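Table Textiles and Perceived Quality in Small Restaurants
Samran Intarasuk and Kausar Niazi
Supervisor: Satish Dixit
Submitted Sunday, March 16, 2025

1. Background

The dressing of a restaurant table is one of the first things a guest meets, yet small establishments often choose their linen on price alone. This report considers whether the presence of a tablecloth affects how guests judge the food and service that follow. The work was carried out in Skarndale, where 4 independent restaurants agreed to take part.

2. Method

Each restaurant served its usual menu over 20 evenings. Cloths were laid on half of these evenings and left off on the remainder. Guests were invited to complete a short card at the end of the meal, scoring the food, the service and the comfort of the table. Of 1,519 cards handed out, 303 were returned with every question answered. Incomplete cards were set aside and do not form part of the results.

Plain cloths in muted colours were preferred throughout. Patterned cloths had been considered at the planning stage, but were rejected on the advice of Vikas Vishwakarma, whose earlier coursework found that guests disagreed strongly about them.

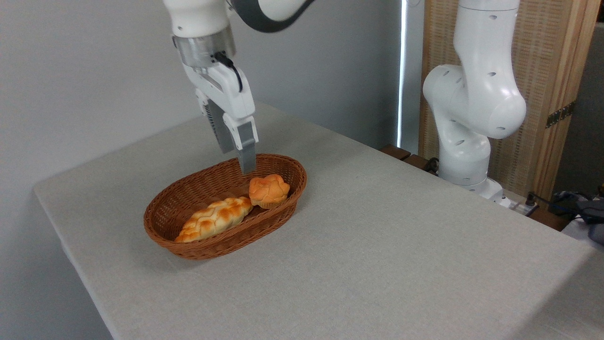
Figure 1. Wicker bread basket on a light grey-beige tablecloth.

3. Results

Scores for comfort were higher on evenings when cloths were used. Scores for service rose slightly, while those for food showed no clear change. Several guests wrote that the room seemed quieter – a point the card had not asked about.

4. Limitations

The low rate of return is the main weakness of the study. Guests with strong opinions may have been more willing to reply. Laundry costs were recorded at one restaurant only, Jitavora, and cannot be applied to the others.

5. Further work

Mackenzie Kowalchuk intends to repeat the study at lunchtime, using a shorter card and a direct question on noise.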